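3.2 Club culture and the first weeks of a new head coach

We now turn to the period that our interviewees kept returning to, often before we had even asked about it, namely the first few weeks after a new head coach walks through the door. Much of the earlier writing on coaching changes looks at points won and lost, and we have no quarrel with that. Our own interest is in the people who stay behind when the old coach leaves — the assistants, the physios, the kit staff, the analysts — and who have to learn a new set of habits while the matches keep coming.

Both clubs in our study, Flolach and Irkine, changed head coach in the middle of a season. At Flolach the post stood open for 25 days, and during that time training was led by Thierry Caron, until then in charge of the youth side. At Irkine the handover took five days, and Velimir Matić arrived with two assistants of his own. We were lucky enough to be let in at both places, and we are still grateful for the patience people showed us during what was plainly a trying stretch of work.

Caron described his spell in charge as "keeping the house warm." He left the set pieces as they were, moved the morning meeting a little later, and made a point of eating lunch with the players who had not been picked. Several of the staff told us that this last habit mattered more to them than anything on the training field, and one of the physios was still talking about it in August, long after Caron had gone back to the youngsters. Training sessions were filmed at both clubs, and staff could look over the clips in their own time.

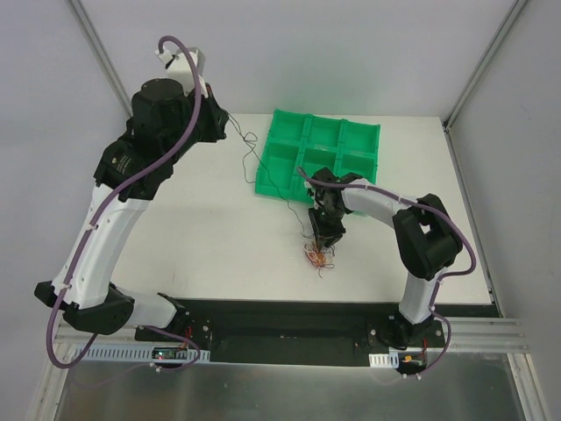 Figure 4. White tabletop workspace with two robot arms, one at each front corner.

Matić took a rather different road. He held a private talk with every member of staff, up to 80 minutes long in the case of the senior analyst, Aicha Ouali, and he wrote down what each of them thought should stay the same. Ouali remembered the talk fondly, though she admitted she had gone into it expecting to lose her job. "He asked me what I would miss," she told us, "and I had to go home and think about it." Othmane Bouzid, the goalkeeping coach, was less taken with the whole business and felt that the time would have been better spent on the back four, who were, it must be said, going through a rough patch.

Reading the two sets of interviews side by side, we were struck by how little the staff talked about tactics. They talked about being told things in good time, about who sat where on the bus, and about whether the new coach knew their children's names. Eight of the people we spoke to, across both clubs, brought up the bus without any prompting from us. We come back to the seating plans in Section 3.3, where we also look at how the players' accounts differ from those of the staff.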